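Subject: Re: Gadora transom locker leak
From: Tamsin Bellamy
To: Dorkance owners list
June 2018

Kaj Bjarnason wrote:
> Has anyone on a Dorkance had water getting into the
> transom locker underway? Mine is fine at the dock and
> then I find a puddle after every run over 6 knots.
> Ertürk quoted me 415 to pull the swim platform and
> I'd like to avoid that if I can.

Hi Kaj,

Oh yes, we had exactly this on Gadora, two seasons running! Please don't pay for the platform to come off yet. Ours was the hose on the locker drain - the clamp looked perfectly good until I put a mirror behind it and found the back half rusted through. Jörg Brandes had the same thing on his, and he'd already rebedded all 8 platform bolts before he thought to check.
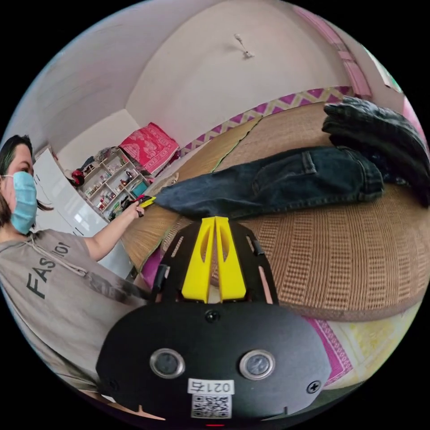 The hose itself is easy, but getting your arm in there is a pain. Take out the little shelf first (six screws on ours, yours may differ) and put double clamps on the new one, stainless all the way through, screw included. Then label the hose while you can still reach it. A plain white sticker with black characters, like the 021 one under the yellow fingers, is plenty, and you'll thank yourself next February when you're trying to remember which hose goes where.

If it still leaks after that, look at the hatch gasket. Nermin Değirmenci got hers from the Mumitside chandlery and it fit without trimming.

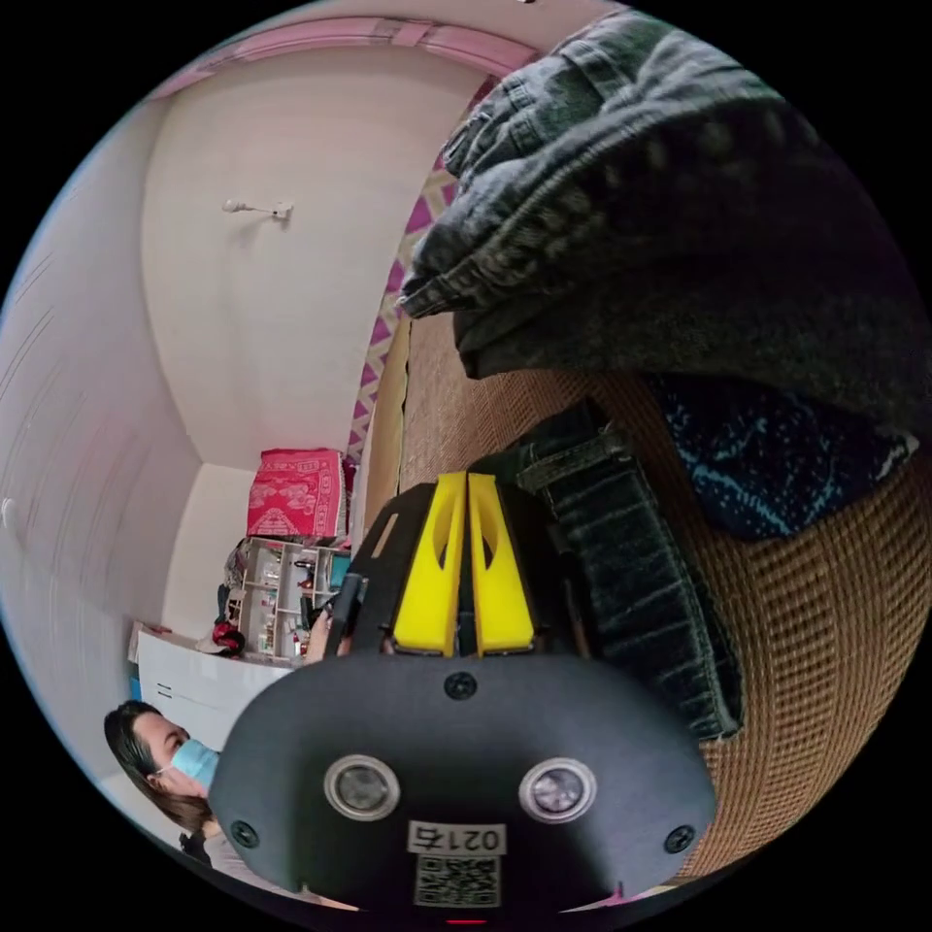
The 021 label, with the square code sticker under it.

Are you coming to the raft-up? We'll be there if Ferhat finishes painting in time - bring the mirror and I'll help you look.

Tamsin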